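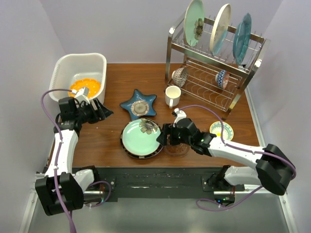 Pultevville Off-Road and Classic Vehicle Club – Workshop Group

Seat covers for the older models: what we learned in the first order

In July many members asked if the club could order seat covers together, because the single price from the dealers is too high for a car which is only driven at the weekend. Gertraud Gasser collected the wishes and wrote to three makers. We decided for Strebel in Nidolthorpe, who still have the cutting patterns for the short bench and for the split rear seat. The first order was for 30 sets and all of them have now arrived.

The covers come in black, sand and a dark green. The green is a little darker than on the sample card, so please look at a finished set before you choose it. Pirmin Lanz has one in his car and is glad to show it. The fabric is heavy and a bit stiff in the first weeks. With the heating on it becomes softer and the wrinkles at the side of the backrest go away mostly by themselves.

For the fitting you should plan a full afternoon. Take the headrests off first, then pull the cover from the top down and close the hooks under the seat. There are six hooks for each front seat. Two of them sit very near to the rail, and you reach them only when the seat is pushed completely forward. Silvan Aebischer used a long pair of pliers for this and his hands looked better than mine afterwards. If your seats have the heating element, do not pull at the cable on the left side. It has a small plug which you can open with the thumb.

Some members have asked about the floor mats from the same maker. I have seen them, and for my taste they are too thin for the driver's side. Hoi-yan Chou has ordered the rubber mats from Pleltico instead and had to cut away a small strip at the pedals. She kept the paper template – it fits all the cars with manual gearbox, and she will bring it to the next evening.

The second order closes on 18 November 2023. A set for both front seats costs 70 for members, to be paid when you collect it. The rear bench is extra and we will know this price only when we have the number of orders. Please write down the model, the year and if you have an armrest in the middle. Last time we had two orders without the armrest information, and these covers had to go back.

One more small thing: the box with the old spare hooks and clips is again in the cupboard beside the compressor. Take what you need, but please close the bags, as the sizes are nearly the same and it is a long work to sort them.

Orders and questions to Ambros Zwahlen, Workshop Group.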